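Speaker notes: "Shuffled on Purpose: Memory, Play and the Middle-Aged Brain"

Slide 1
Wait for the door to close. Say hello, thank Estela Saavedra for the invitation (she chased me for months and I'm so glad she did!). Ask who learned something hard after turning 30. Hands up, keep them up, look around.

Slide 2
My story. I learned a deck of cards in order at the kitchen table, with the kettle on and the radio going. First try took me 141 minutes. Let them laugh. Then say I loved every one of them.

Slide 3
Chunking. Read the string of letters once, fast, then again in groups. Ask for it back. The second round always gets a cheer, so leave room for it. Mention Girish Vishwakarma's bus-route trick: he hangs each item on a stop he already knows.

Slide 4
Puzzles and hands. Slow down, this is my favorite part. Fingers learn moves long before we can put them into words, and a cube solver will often get stuck the moment you ask what comes next.
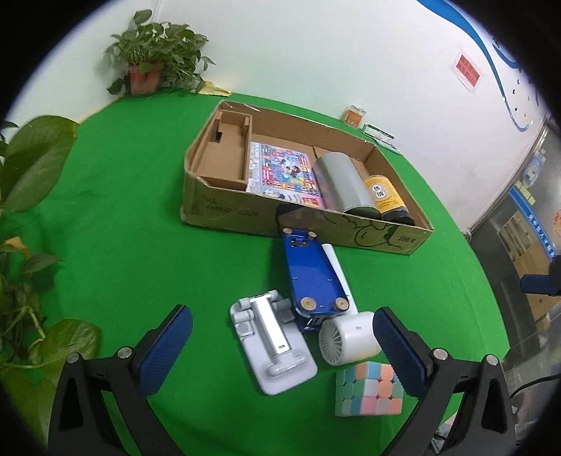
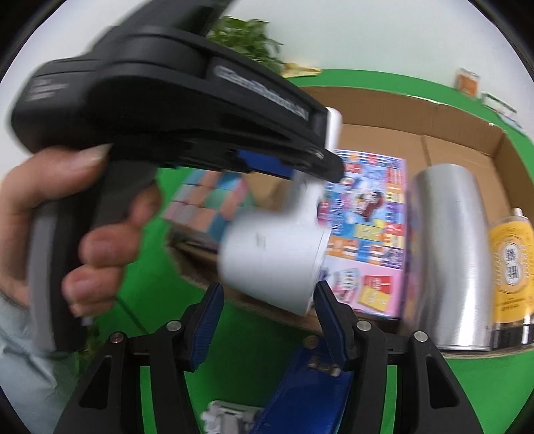

Ask for a volunteer to tie a shoelace while explaining it out loud. It falls apart nearly every time, and it's wonderful. Talk about typing, knitting, piano scales. Practice in short bursts, sleep on it, come back.

Slide 5
Forgetting is part of it! Story of Renata Montecinos and the 200 Hungarian words she learned for her neighbor Piroska. She lost half of them over the summer and got them back in 9 days. Pause after "9 days."

Slide 6
Homework: pick one small thing, do it badly every morning before coffee. Handouts are on the chair by the exit. If we're running long, skip the quiz and go straight to questions. Milagros has the second microphone.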